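Small white boxes and a wire basket

September 22, 2022

I have been meaning to sort out the shelf over the kettle since March. It held everything that had no other place: tea bags, batteries, the spare fuses, birthday candles, a bag of rubber bands that had gone sticky. Every time I wanted a tea bag I had to move something else first.

My sister-in-law Benvinda Cordeiro gave me a wire basket when she moved out of Wudham. She had used it in her bathroom. It is white mesh, open at the top, and it sat in our hall for most of the summer with gloves in it. Last week I took the gloves out, washed the basket and measured it against the shelf. It fitted with 2 cm to spare, so that settled where it was going.

The other half of the job was the boxes. I wanted small ones with lids, all white, so that they would look tidy next to the basket. I got mine from the hardware shop in Timusby. They have rounded corners and the lids are slightly domed, and that turned out to be a nuisance for stacking. One on top of another slides if you knock the shelf. Side by side they are fine.

I did the sorting on the table with the big grey-blue board laid over it. The board wipes clean and I don't have to worry about scratching the wood.

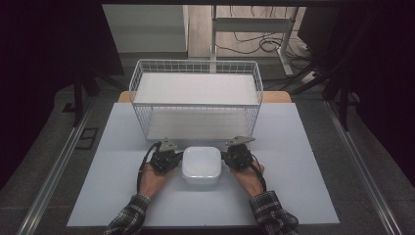
One of the boxes, with the basket behind it.

My first plan was to put everything in the basket in one layer. That wasted all the height, and the things at the bottom were hard to get at. With a flat white panel inside it you get an upper level as well. The tea goes on top, as we want it several times a day. The batteries and fuses go underneath, and I can see them through the mesh well enough to know when we are running low.

I did try labels. Jahangir Rathnayake next door lent me his label printer and I made a full set, then peeled most of them off again. On a glossy lid they start lifting at the corners after a few days, and the glue leaves a grey mark that needs washing-up liquid and a bit of patience. I have kept one on the fuses. For the rest I go by position, with tea bags on the left and candles on the right.

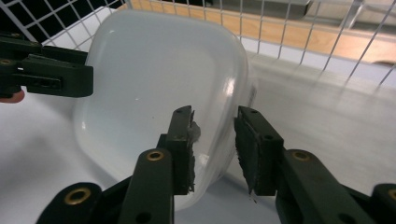 The plastic matters more than I expected when I was choosing. Something a little see-through is useful for dry food, because held up to the window it shows you how full it is. Completely solid white looks smarter but you have to open it every time. I would buy the cloudy sort again for rice and lentils. For batteries it makes no difference.

Cleaning is easy enough. The boxes get warm water and a soft cloth, never the scouring side of the sponge, which dulls the shine straight away. The basket takes longer. Dust gathers where the wires cross and I use an old toothbrush on it, then stand it upside down on a tea towel until it is dry.

The rubber bands went in the bin. The cupboard under the sink is next, and I have already found three bottles of the same floor cleaner in there.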